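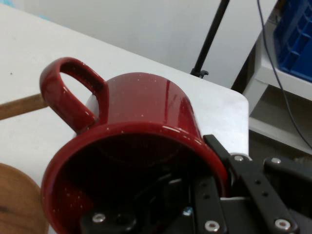

Rim pinch on a glazed mug, plates inside and finger outside.

Koskela Replacement Finger Set for the Mustora Parallel Gripper

Part no. 624. Pack of 3 fingers, with screws. Matte black, flat plate.

If you are reading this page, you have probably dropped something. Most people who order part 624 have, and what they dropped was usually a mug.

The fault
The original fingers on the Mustora were sold with a hard, smooth inner face. On cardboard boxes they behave perfectly well. On a glazed rim they hold, and go on holding, and then at some point between the table and the peg they stop. The gripper does not report this. It closes the last bit of the way on nothing, logs a successful grasp and carries on to hang up a mug that is now on the floor.

We had 4 units sent back to the Banitz workshop in March with the complaint "software". It was the fingers. Rungnapa Srithong took them apart, put a straight edge along the inner faces and found all of them polished at the tip, one badly enough to be slightly flattering in a mirror-ish way. She also found that the pivot screws had backed out on two, which lets the finger twist under load and makes everything worse.

What is different about this set
The inner face is cross-cut for the last part of its length, so it has something to bite with. The pivot screws come with thread lock already applied. The mounting holes are unchanged and the set goes straight on to the existing linkage.

It will not fix a bad grasp. If your arm likes to pick a mug up by the very edge at a silly angle, it will now do so with more confidence. 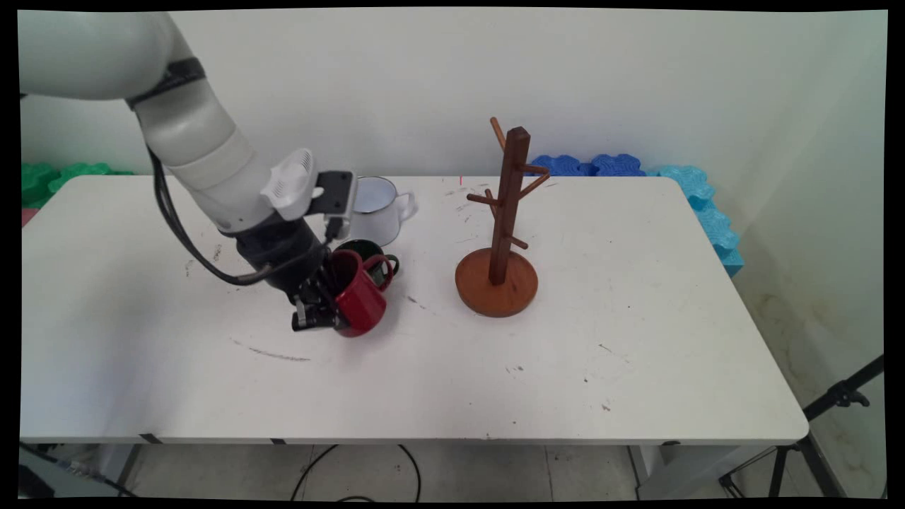
Mug tree task, arm at the red mug, all pegs still free.

Safety notice for original fingers
Please stop using the original set on ceramic or glass if people work within reach of the table. Broken stoneware travels further than you would think, and the arm does not know to stop for it. Press the stop button before clearing up — pausing the program is a different thing, as one customer's sleeve can confirm.

Fitting
Power off. Support the finger, undo the pivot screws with the hex key and lift it clear. Fit the new one with the cut face inwards. Run the open and close cycle 3 times with nothing in the grip, then check the screws again.

Not suitable for the Jolness wide gripper, whatever the forum says.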